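**Ticket 671 – Telemetry decoder drops frames at end of pass**
Opened by: Oana Buzatu
Assigned to: Aurel Zamfir
Station: Rondoncombe
Software: Marora decoder, Panis scheduler
Status: open, workaround in place

**Problem**

We receive the beacon of the Cozma cubesat at Rondoncombe on every pass above 30 degrees. The first part of the pass is decoded well. After 688 frames the decoder stops to write to the file, but the waterfall still shows a clear signal until the satellite is gone. There is no error on the screen. The log says only:

```
WARN frame buffer: write index 688, read index 688
INFO pass closed by scheduler
```

I expect more or less 900 frames from a good pass, so we lose the end of each one. This is the part where the battery temperatures are sent, and the Cozma team asks for them.

**What I tried before opening the ticket**

- Restarted the decoder between passes. No change.
- Replaced the USB cable of the receiver. No change.
- Ran the decoder by hand, without Panis. The full pass was decoded, one time only. I did not repeat it yet.
- Checked the disk. It is half empty.
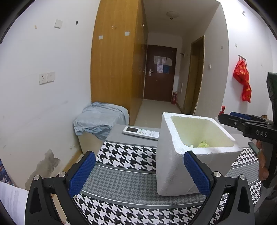
*Houndstooth cloth on the table, blue pads on the gripper.*

**Comment – Aurel Zamfir**

Thank you for the clear report. Two questions. Which value do you have for `pass_margin` in the Panis config? And is the station clock synchronized? In August we had a station where the clock was slow, and the scheduler closed every pass too early. The buffer message in the log can be normal, equal indexes mean only that the buffer is empty.

**Comment – Oana Buzatu**

`pass_margin` is 0, I never changed it. The clock is synchronized, I compared it with the GPS receiver and the difference is too small to matter.

I looked again at the orbital elements and maybe I found something. The file in the Panis folder is old. The automatic download writes the new file to another folder, after the last update – I did not notice this. So Panis calculates the end of the pass from old elements, and the decoder is closed while the satellite is still above the horizon. 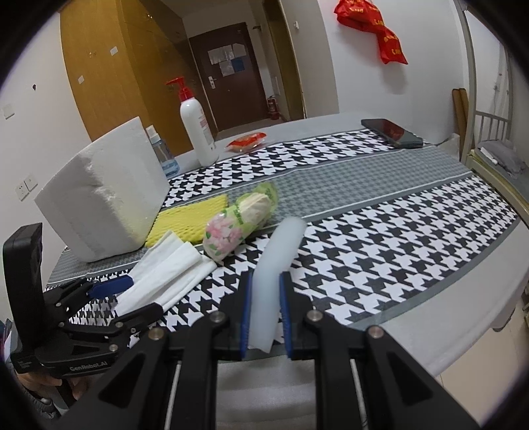
The antenna side I can exclude now. The rotator follows its own copy of the elements, which is fresh, and the signal stays strong to the end. I also asked myself if a loose connector could explain the loss, but a connector which is not held well gives random gaps, and ours always stops in one place. To be sure, I pulled on each one, and they sit as firmly as the milky strip between the two blue pads in the second picture. So I look only at the scheduler from here.

**Comment – Aurel Zamfir**

I agree with you. Please do these steps in this order:

1. Stop Panis.
2. Copy the new elements file over the old one.
3. Set `pass_margin` to 30 (the value is in seconds).
4. Start Panis and send me the log of the next high pass.

Do not delete the other folder, the download will fail without it.

**Comment – Oana Buzatu, Saturday, January 18, 2025**

Done. The pass of this morning gave 900 frames, with the battery temperatures inside. I attach the log. I would like to keep the ticket open until the download path is corrected in Panis, because now I must copy the file by hand.

**Comment – Aurel Zamfir**

Yes, keep it open. I changed the title of the Panis task to "elements download path" and linked it to this ticket.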